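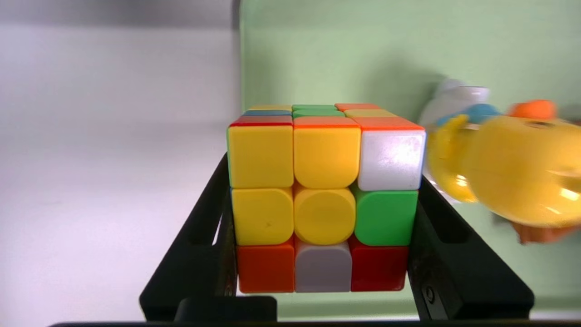
キューブのセルを久しぶりに整備したので、忘れないうちに書いておく。うちではこのセルを Jostus と呼んでいる。中身はアーム一本と黒い受け台、それに手首カメラだけの小さな構成で、制御は自作の Bulano で動かしている。

## きっかけ

先週から、列を回したあとに段がわずかにずれたまま次の動作へ進むことが増えた。ずれた状態で横から指を入れると、角に当たってキューブごと持ち上がる。ログを見ると、通算3,246回のうち、止まったのはほとんどが3,000回を過ぎてからだった。最初はソフトを疑って閾値をいじったが、変わらなかった。

## 受け台

左右の腕にはスロットが切ってあって、ねじを緩めると開き具合を変えられる。右側のねじが緩んでいた。手で触ると腕が少し動く。腕の表面には擦れた跡もあるが、削れて寸法が変わるほどではないので、そのまま使うことにした。

手順は次のとおり。

1. アームを退避位置に戻し、サーボを切る
2. キューブを外し、受け台のごみを拭く
3. 左右のねじを一度緩め、キューブを載せた状態で腕を寄せる
4. 指で軽く押してがたつかないところで締める
5. 上の段を手で回してみて、重くなっていたら少し戻す

4で締めすぎると、キューブが挟まれて回らなくなる。前回これをやって、半日つぶした。

## グリッパ

黄色い半透明の指は柔らかい材料なので、当たりがずれてもある程度は逃げてくれる。そのせいで緩みに気づくのが遅れた面もある。指の面をアルコールで拭き、付け根に亀裂がないか見て、異常なし。予備は2組あるが、今回は交換しなかった。

進入位置は取り直した。受け台を触ると必ずずれるので、右から近づく点と、接触する点の両方を教示し直している。近づく速度も少し落とした。サイクルは延びるが、急ぐ用途でもない。

## カメラ

色の判定も見直した。白いタイルは照明が映り込むと飛んでしまい、逆に影に入ると灰色に寄る。同じ白なのに値がかなり離れる。露出を固定し、白だけ判定の幅を広げた。赤とオレンジの境目は前からの設定のまま。背景の壁が薄い緑なので、緑のタイルと混ざらないように、切り出す範囲も少し内側に詰めてある。

## その後

整備後に続けて14回動かして、停止はなし。回数が少ないので、これで直ったとは言わないでおく。ねじには緩み止めを塗った。次は Flallesard の棚にある古い受け台と寸法を比べるつもりだが、図面がどこにあるのか、まず探すところからになる。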